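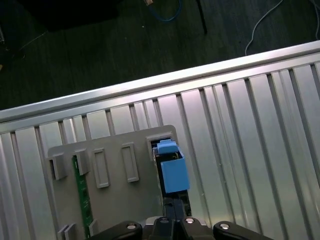 A light blue block at the tips of a gripper's black fingers, beside a slotted gray plastic panel.

The Permit Nobody Has to Buy

Free allowances were meant to ease the Polura carbon market into being. How they are handed out has become the main argument over its future.

By Irina Lungu
May 2022

The price of a ton of carbon dioxide in the Polura market is $20. Very few of the companies covered by the market pay it on more than a small part of what they emit.

That gap is written into the rules. Each plant in the program must turn in one allowance for every ton of carbon dioxide it releases in a year. Most plants receive the bulk of those allowances from the state at no charge. The number depends on what the plant makes and how much of it, multiplied by a benchmark, a figure in tons of carbon dioxide per unit of product. A plant that emits less than its benchmark has allowances left over and can sell them. A plant that emits more has to buy.

Economists who work on such systems tend to defend the arrangement on paper. The price still applies to the last ton, so a manager deciding whether to replace a boiler should, in theory, see the full value of each ton avoided. The free allowances affect the company's total bill and leave its incentive alone. They also reduce the risk that production moves to a place with no carbon price, an outcome known as leakage, which does nothing for the atmosphere and costs the region jobs.

The dispute now before the legislature concerns the benchmark itself, and in particular how it is updated.

Setting the number

Benchmarks in the Polura program were first set from emissions reports the plants filed themselves. For products made at many sites, the regulator ranked the plants by emissions per unit and set the benchmark near the better performers. For products made at only one or two sites there was nothing to rank. In those cases the regulator used the plant's own past average and subtracted 5 percent.

"You end up with two kinds of companies in one market," said Ebony Baxter, a former permit analyst for the state who now advises local governments on air rules. "One kind is measured against its competitors. The other kind is measured against itself in a year it got to pick."

Baxter's objection is to the choice of base year. Plants with a benchmark of their own were allowed to nominate any period for which they held verified data. A period with heavy maintenance, frequent restarts or low output usually shows higher emissions per unit, as kilns and furnaces burn fuel even when little product comes out. A plant that chose such a period started the program with a loose benchmark and could meet it by returning to normal operation.

The allocation tables are public, but the underlying production figures are treated as trade secrets. An outside reader can see how many allowances a plant received and how many it surrendered. Whether the difference came from new equipment, from lower output or from a generous starting point cannot be worked out from the published record.

Single-plant benchmarks apply to 14 facilities. Together they hold a large share of the allowances banked for later use.

The view from Nostumside

Hallitz, a maker of mineral insulation, runs the largest of them at Nostumside, a river town whose property tax base depends heavily on the plant. The company melts rock and slag in a coke-fired furnace and spins the melt into fiber. Replacing coke with electricity is technically possible. It would also require a new substation and a power contract that the company says it cannot get at a workable price.

Tibor Nyitrai, who manages environmental compliance for Hallitz, rejects the suggestion that the plant's benchmark is soft. The base period was approved by an accredited verifier, he said, and the regulator had the right to refuse it.

"We followed the rule in the order it was written," Nyitrai said. "If they want another rule, they should write one and tell us when it starts. What we can't finance against is a number that might be reopened every spring."

His point about financing is shared by people who otherwise disagree with him. A furnace conversion is paid for over a long period. If the benchmark is tightened as soon as a plant improves, the plant loses the surplus allowances that helped justify the project. The better the result, the faster the reward disappears. Program designers call this the ratchet problem, and most carbon markets with free allocation have had to address it in one form or another.

The usual answer is to fix the benchmark for a set period and announce the rate of decline in advance. The Polura statute does neither. It directs the regulator to review benchmarks "as conditions warrant," a phrase that both sides now cite.

What the bill would do

The bill introduced in April would replace that phrase with a schedule. Every benchmark would fall by the same percentage each year, with the rate to be set by rule. Plants with a benchmark of their own would have to recalculate their starting point from a common base period, the same for all sites. Any facility that finished the year with more than 3,000 surplus allowances would have to file a short statement explaining the source of the surplus. The statement would be public.

Romana Halás, who helped draft the text as counsel to its sponsors, said the disclosure section had drawn more opposition than the recalculation.

"The recalculation costs them allowances, and they can put a price on that," she said. "The statement is harder to price. Somebody has to sign it."

Industry groups argue that a public explanation of surplus would amount to a public explanation of output. A competitor who knows a plant's emissions, its benchmark and the reason for its surplus could estimate its production closely. Halás said the bill allows output to be reported as a range. The groups say the ranges are too narrow.

There is a further question of what happens to allowances already banked. The bill leaves them alone. Baxter would prefer a discount on any that were issued under a self-selected base period, on the grounds that they can be used in later years to cover real emissions. Halás said a retroactive discount was discussed and dropped because it invited a lawsuit over whether allowances are property. The statute says they are not. The contracts under which they are bought and sold tend to assume that they are.

A test of the numbers

The most detailed outside estimate comes from Åsmund Lundgren, an engineer with the consulting firm Kratochvíl, who modeled the sites using fuel deliveries, rail shipments and published permit limits. He did not have access to company data and is careful about what the work can show.

Lundgren's model suggests that roughly a third of the surplus at the single-plant sites can be matched to known equipment changes. The remainder may reflect changes too small to appear in permit filings, such as better insulation on ducts or tighter control of combustion air. It may also reflect the base period. The model cannot separate the two.

"I would not put a company's name next to any figure in this report," Lundgren said. "The uncertainty for one site is too wide. For the group it is acceptable."

He has asked the regulator to run the same calculation with the confidential figures and release only the total. The agency replied that it lacked authority to publish results derived from protected data, even in combined form. Halás said an amendment granting that authority is being prepared.

Hallitz has not taken a position on the amendment. Nyitrai said the company would support a fixed schedule if the decline were gradual and the first year of the new base period were one in which the Nostumside furnace had run without a rebuild. The bill's current base period includes one.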